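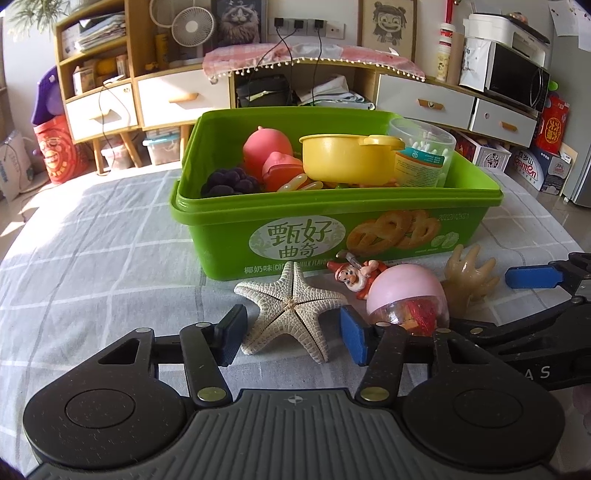 Section 4: Showing the robot how to tidy up

Print this page | E-mail this page

By now you should have both hand grippers charged, paired and sitting comfortably in your hands, and if you haven't, do go back to Section 3 first and take your time over it. This section is the part most people bought the Hestier kit for. You are going to do a small household job yourself, with the grippers instead of your fingers, and the kit will keep a record of how you did it. Later on (Section 6) that record goes off to be turned into something the arm can follow.

The job we use for a first go is putting odds and ends into a tin. We have tried plenty of others over the years, including folding socks, and we always come back to the tin. It is forgiving, it gives you a nice mixture of shapes, and it can be set up again in moments when you want another turn.

4.1 Setting up the table

1. Choose a table you can stand at without stooping. You will be there longer than you think, and a sore back shows up in your movements.

2. Lay a cloth on it. A checked cloth is perfectly all right, whatever you may have read in the older Redbridge leaflet, and it stops the smaller things from skating away when the fingers touch them.

3. Stand your tin in the middle of the cloth with the lid off and well out of the way. A biscuit tin is ideal. Leave some clear cloth in front of it.

4. Gather your objects. Mix hard things with squashy ones and tall with flat: a toy starfish, a little painted gnome, a capsule ball, a bunch of toy grapes, a canister of cotton swabs, one of those rubbery toy hands. Some can start inside the tin and some on the cloth.

5. Leave the rest of the room as it is. People do love to clear everything away before they start, and we understand the urge, but the arm will be working in your ordinary home with the fan and the printer and the papers where they always are. It may as well get used to them.

Note: Sunshine across part of the table is fine. If it is strong enough to make you squint, half draw the curtains.

Caution: Please don't use glass, knives, anything hot, or anything you would be upset to see dropped. The fingers grip more firmly than they feel from the handle end.

4.2 Holding the grippers

6. Take one gripper in each hand and rest your elbows near your sides. Squeeze gently and let go a few times. The fingers should open and close together, and the blue pads should meet squarely. If one side lags, see "Stiff linkages" in Section 8.

7. Decide which hand will do the picking. The other one can steady the tin or simply wait close by. It doesn't matter which you choose, so long as you keep to it for the whole session - swapping halfway through is the commonest fault we see in recordings sent to the Nillby workshop.

4.3 Recording your first demonstration

8. Hold both grippers over the cloth, fingers open, and press the start button. Keep still until you hear the tone, which takes four seconds. It feels like an age.

9. Bring the picking gripper down over the first object with its fingers wide apart. For the starfish, come straight down so that there is a finger on either side of it, and stop for a moment before you close. That little stop is worth a great deal later on, so do try to make a habit of it.

10. Close until the object is held, then no further. Foam pads will squash if you carry on squeezing, and soft toys will squash right along with them.

11. Lift clear of the tin's rim before you move across. New users nearly always set off too early and clip the edge.

12. Lower the object into the tin and open the fingers. Try to place things, even where dropping them would do just as well.

13. Carry on until the cloth is clear, return both grippers to where you began, and press stop.

Note: If you fumble, don't panic and don't stop the recording. Put it right at the same unhurried pace and carry on. A missed grip followed by a good one is useful to have. If you knock the tin over altogether, press discard and make yourself a cup of tea.

4.4 Doing it again (and again)

14. Set the objects out differently each time. Turn the starfish, lay the gnome down, shift the tin a hand's width to the left or right.

15. Aim for 200 good demonstrations before you send anything in. You needn't do them all at once! An hour in the morning and another after supper is quite enough. For a very cluttered table, or more than one person taking turns, 400 is a better target.

16. At the end of each sitting, open the session list and give it a name you will recognise. "Tin, starfish first, by the window" is a good name. "Test" is a poor one, and you will end up with dozens of them.

Caution: Rest your hands whenever they feel tired. Tired hands tend to snatch, and the arm will learn to snatch too. Stop at once if your thumb or wrist aches.

Note: Owners of the Furukawa wrist adaptor should tighten its collar between sittings. It works loose a little with all the lifting.

Guide text by Domnica Sima. Last revised January 19, 2026.

Print this page | E-mail this page

Reader comments (3)

Yakubu Okafor
Step 11 got me every single time for the first evening. I put a strip of bright tape round the rim of my tin so I'd notice it, and that did the trick. Is tape all right to leave on?

Domnica Sima
Quite all right, Yakubu, as long as you leave it on for the whole set.

Saodah Raju
Could you say something about left-handers? I pick with my left and my husband with his right, and we've been recording on the same kit. Should we be keeping those as separate sessions? The guide says not to swap but I wasn't sure if that meant between people as well.

Related pages
Section 3: Charging and pairing the hand grippers
Section 5: Checking and trimming your recordings
Section 6: Sending your sessions in
Section 8: Stiff linkages, worn pads and other small repairs
Choosing a second task once the tin is going well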